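Section 4: Setting Up Your Brilix Water Softener

Last updated: 12/3/25
7 min read

Read this section through once before you turn off any water. The unit must already be standing in its final spot, level, with the bypass valve fitted as shown in Section 3.

4.1 Test the water

1. Run the cold kitchen tap for two minutes.
2. Fill the sample tube to the line and drop in one test tablet.
3. Shake until the tablet is gone and compare the color with the card.
4. Write the hardness number on the inside of the salt lid. You will need it in step 4.3.

Note: If your home is on a private well, test for iron too. The standard tablet does not measure iron. Astetti sells a separate strip that does. 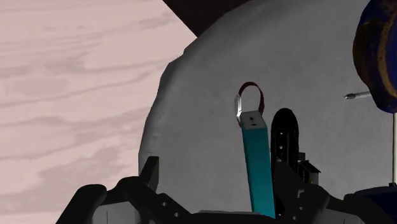
4.2 Fill the brine tank

1. Lift the salt lid and check that the float moves freely up and down.
2. Pour in 12 quarts of clean water. Do this only the first time. After that the unit fills itself.
3. Add salt pellets until the tank is two-thirds full.
4. Wipe any salt off the rim so the lid closes flat.

Use pellets sold for softeners. Rock salt leaves grit in the bottom of the tank, and table salt packs into a solid lump.

CAUTION: Do not pour bleach, vinegar or any cleaner into the brine tank unless Section 9 tells you to.

4.3 Set the controller

1. Plug in the power adapter. The display shows the time with the hours blinking.
2. Press UP or DOWN to set the hour, then press SET. Do the same for the minutes.
3. Enter the hardness number from step 4.1. The factory setting is 17 grains.
4. Choose the regeneration time. It is set to 2:00 a.m. Change it if someone in the house uses water at that hour.
5. Press and hold SET until the unit beeps twice.

If the display shows code 349, the valve motor has not found its home position. Unplug the adapter, wait one minute and plug it back in. If the code comes back, call Citidholm service before you go on.

4.4 Let water into the unit

1. Open a cold tap near the softener.
2. Turn the bypass valve one quarter of the way toward SERVICE. You will hear air leaving the tank.
3. Wait until the tap runs without spitting, then open the valve the rest of the way.
4. Check each fitting with a dry paper towel. Tighten by hand only.
5. Close the tap and start a manual regeneration by holding DOWN for five seconds.

CAUTION: Opening the bypass valve too fast can push resin into the house pipes. Water pressure at the inlet must not be higher than 70 psi. Fit a pressure regulator if it is.

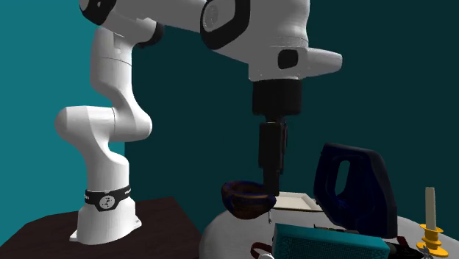
Vichien Rungrueang writes that on his Rathnayake valve the tap went on spitting long after step 3, and that it cleared up once he took the aerator off and rinsed it. He adds that he would do this before opening the valve at all. Removing the aerator first is fine with any model. Put it back after the manual regeneration has finished.

4.5 The first few days

Water may look slightly yellow or cloudy the first time it is drawn. Run a cold tap until it is clear. Hold off on white laundry until then.

Hot water will feel hard for a while longer, until the water already in the heater has been used up.

Check the salt level once a month and top it up when it drops below one-third. For the yearly service, see Section 9. If you close the house for the winter, do the restart steps in Section 10 when you open it again in April.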